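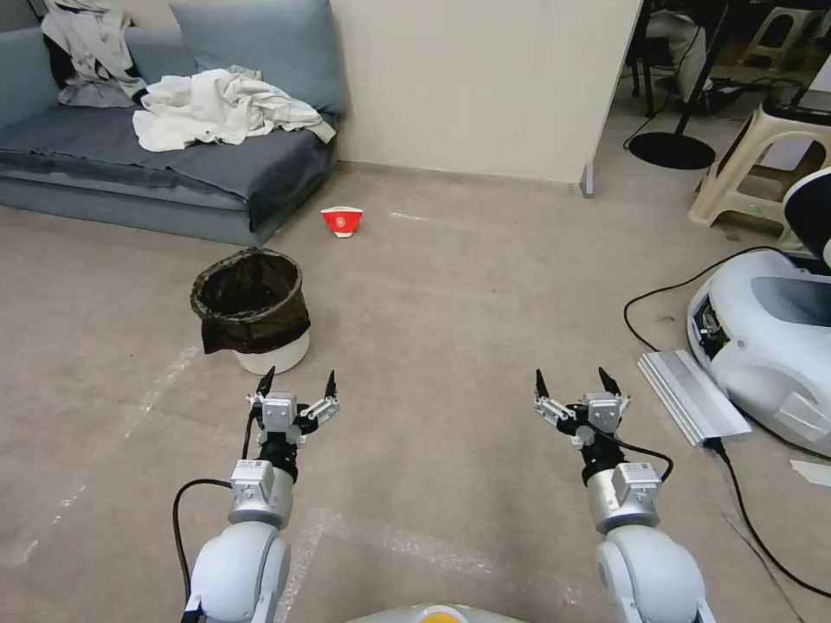 June, 9:30 a.m. — Gretesdale, sofa corner, run 13.

Usual setup: small round bin with a liner, light litter on the carpet, clothes left on the sofa. Floor gets cleared first, sofa second. Liners are from the Doverard roll, 200 to a box. They are too big for this bin and bunch up at the bottom unless the rim is folded well over.

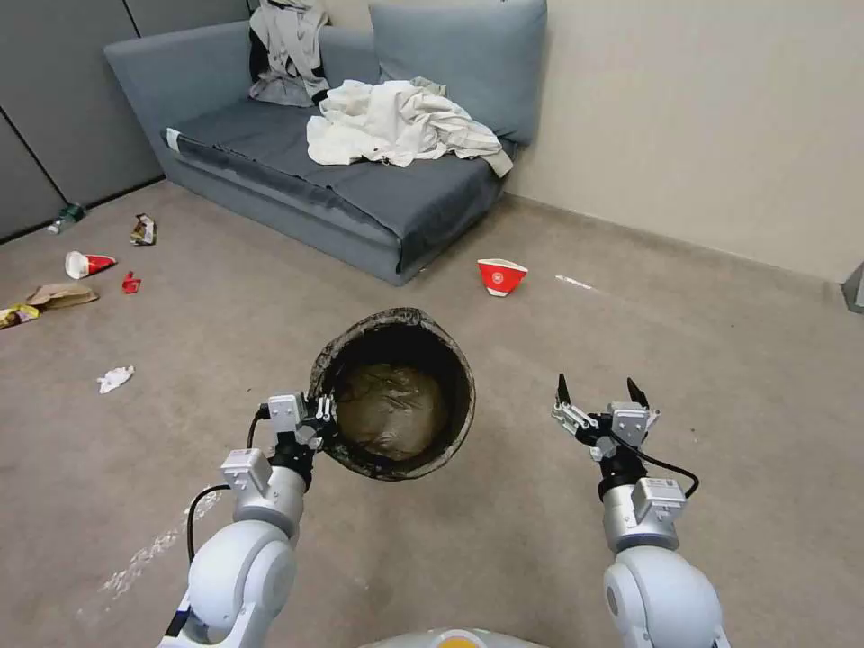 Bin off the floor, liner bunched inside. Red and white paper litter still by the sofa.

Carpet has pale streaks again. Vondia spray did nothing for them last time, so leave them alone until somebody finds the other bottle. Bubble wrap goes in the soft plastics bag and stays out of the bin. 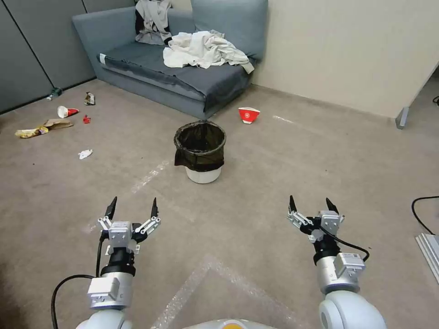
Clothes: fold whatever is on the seat, hang anything on the backrest. Check the tag at the front left of the seat cushion and copy the cleaning code into the Ratanaporn sheet, row 127 — still blank. 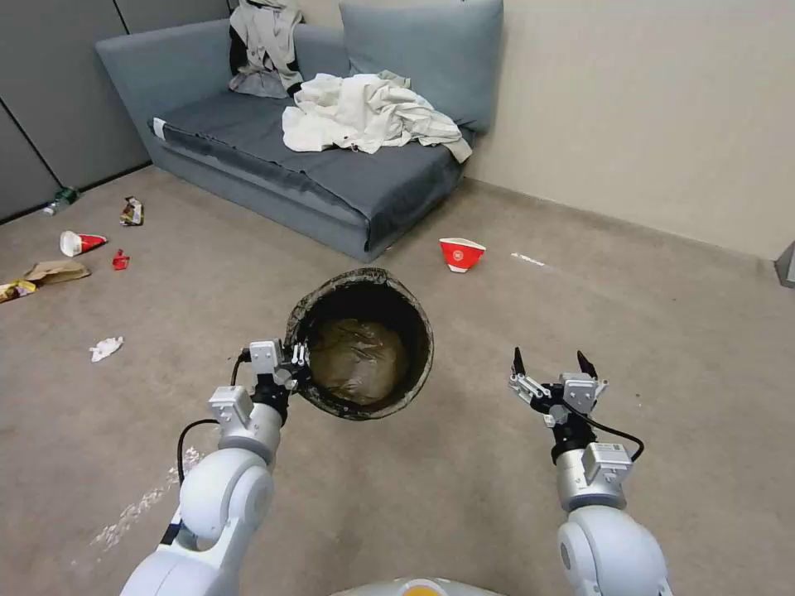 Bin held by the rim, red cup on its side on the carpet.

To do: smaller liners, second bin for paper, move the sofa out and vacuum behind it.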